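Ward conversion notebook, April 2022

Milholm overflow unit. Second entry this month, picking up from the oxygen test.

Pressure on the east line held overnight. West line dropped a little again, same as in March, so the fitting behind bay 2 gets replaced before any bed goes in there. Stundine have the part on order. Until it arrives the west side stays closed and the door stays taped.

Bed plan is now 116 if both sides open, 100 if we keep the short corridor free for stretchers. I prefer 100. The turn at the end of the corridor is tight with a pump stand attached, and we scraped the wall on both test runs.

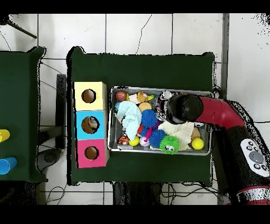

Agency nurses: the Pakzad contract covers nights only. Days still come from the main hospital roster, which means two handover sheets in two different layouts. I copied the fields side by side and most of them match. Allergies sit on the front of one and the back of the other. Asked for one sheet, front page, allergies at the top. No answer yet.

Call bells work in all the east bays. The panel at the desk shows the old room numbers, so I wrote the new ones on tape under each light. Needs doing properly.

Hand gel brackets are up. Two are too high to reach from a wheelchair and have to come down to the lower holes.

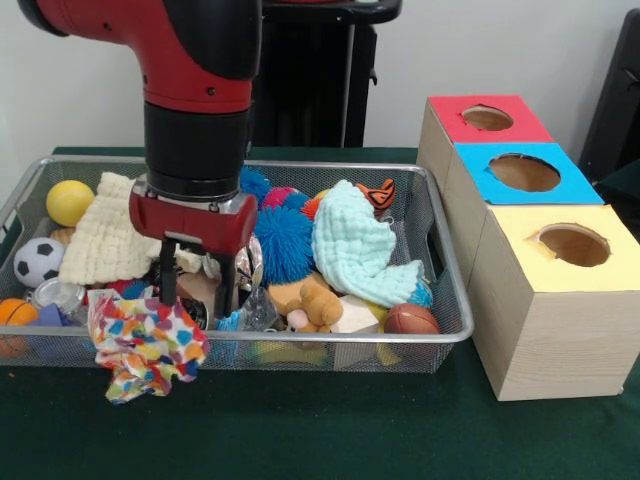 Linen: Pondunard can deliver twice a day, but the early drop lands in the middle of breakfast. Asked them to move it earlier. If they can't, carts go in by the side ramp and wait in the store room.

Still open
– west line fitting, then retest
– decide on the corridor beds
– handover sheet
– labels for the bell panel
– key for the drug cupboard, only one copy so far

Monitor batteries charged and signed off. Spare leads are in the second drawer, not the first as the old list says.

Recent entries
Oxygen test, east and west lines
Floor markings and stretcher routes
Milholm store room inventory
Night staffing, first draft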